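Nudis garment group, project meeting
Minutes, February
Present: Ye-ji Ahn (chair), Hae-won Seo (minutes, under protest)
Apologies: Noh, by text, one word

1. Minutes of the last meeting
Approved once "the folding problem is solved" was changed to "the folding problem is discussed."

2. Demonstration set
Hae-won reported that the set now holds 247 hand-held demonstrations on dark clothing over white bedding. Ye-ji asked how many are usable. Hae-won said that depends on item 3. The drag segments, with dark cloth between the fingers and most of the view smeared, are the ones the labelers keep sending back. Ye-ji wants them kept — a policy that has only seen crisp images will be very surprised by its own arm.
Action: Hae-won to tag motion blur as its own class. No deletions. 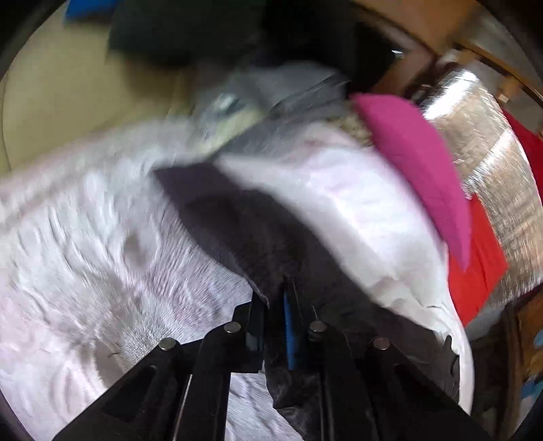

3. Grasp labeling method
Two methods were compared. Stillis marks the grasp at the moment the fingers stop closing. Nukico marks it when the cloth starts to move with the fingers. On thin garments they agree. On heavier ones they differ by up to four frames, and each side considers the other's four frames to be noise. Ye-ji ruled for Nukico, on the grounds that a gripper can close very convincingly on nothing.
Action: relabel the heavy garments. Hae-won asked who would be doing that and was looked at.

4. Flat-lay starts
Discussion of what counts as "flat." The protocol says fully spread. The plaid jacket, collar at the top and zipper partly open, has its left sleeve rumpled and is still logged as flat.

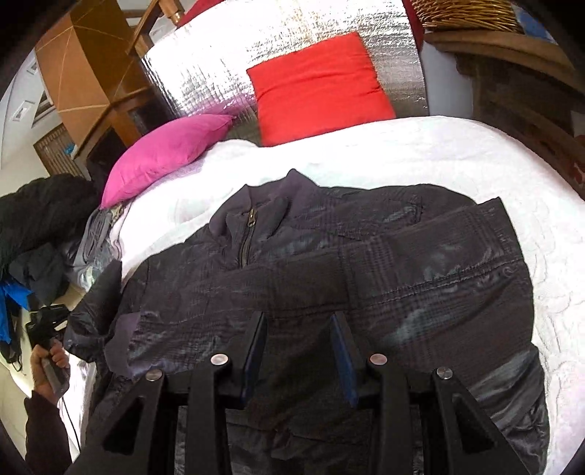 Ye-ji proposed a three-level scale: flat, flat enough, and no. Hae-won wanted numbers, so the levels will be 0, 1 and 2, and everyone will go on saying "flat enough." Sleeves get their own score. Collars were raised and put off to next time, as at the last meeting.

5. Any other business
The draft still has 3 different names for the same metric. Ye-ji to pick one. Next meeting at 10 a.m., same room.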